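Play Food Grows Up

The toy kitchen is getting less pink, and the things that go in it are getting closer to the real thing
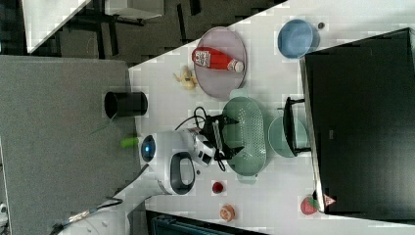
Ask a parent what is at the bottom of the toy box and play food will be near the top of the list. It outlasts most other toys. The pieces are small, hard to break and easy to hand down, and they fit whatever game is going on that week.

What has changed is the company they keep. A few years ago a play food set came with its own plates and its own pans, all molded in the same bright plastic. Now many families skip the matching set and put toy fruit next to ordinary kitchenware. A mint-green colander goes well with a toy strawberry. So does a plain bowl in a pale color, the kind sold for cereal. A ketchup bottle on a lavender-gray plate says lunch faster than any printed cardboard box.

Haltura, a small shop that started out selling baking supplies, noticed the shift in February. Customers were buying single bowls and strainers with no plans to cook in them. The shop put together a shelf of 34 items, none of them sold as toys, and set a basket of play fruit at the end of it. The basket had to be refilled before the shelf did.

Colanders sell best. They have handles for small hands and holes to look through, and a child can wash a banana in one for most of an afternoon. Bowls come next, followed by plates. Cups are a harder sell, as most houses already own more than they need.

Color matters more than you might expect. Soft greens, blues and grays make the food stand out – a red or yellow piece shows up at once against them, and that helps at cleanup time. Vunurow, which makes molded fruit and vegetables, still paints in strong primary colors for the same reason. Its catalog has grown to 100 pieces. The banana and the strawberry have been in it from the start and have barely changed shape.

Storage is the weak point. Play food travels. It gets under tables and onto carpet, and green vegetables are the worst, especially on a gray rug in poor light. Round fruit rolls. The people at Ganar, who rent toys to families by the month, say a typical set comes back missing something, and they now pack 9 spare pieces in each return bag. They suggest one wide, open container over several small ones with lids. A colander does the job if it is big enough.

Buying secondhand makes sense here. Hard plastic fruit washes well in warm, soapy water. Check for cracks and for pieces small enough to be a choking hazard if there is a child under three in the house, and pass on anything with flaking paint. Bogdan, the weekend flea market, usually has two or three tables of it, mixed in with odd plates and bowls. Go early for the bowls. The fruit is still there at noon, and by then most sellers will let you fill a bag for a single price.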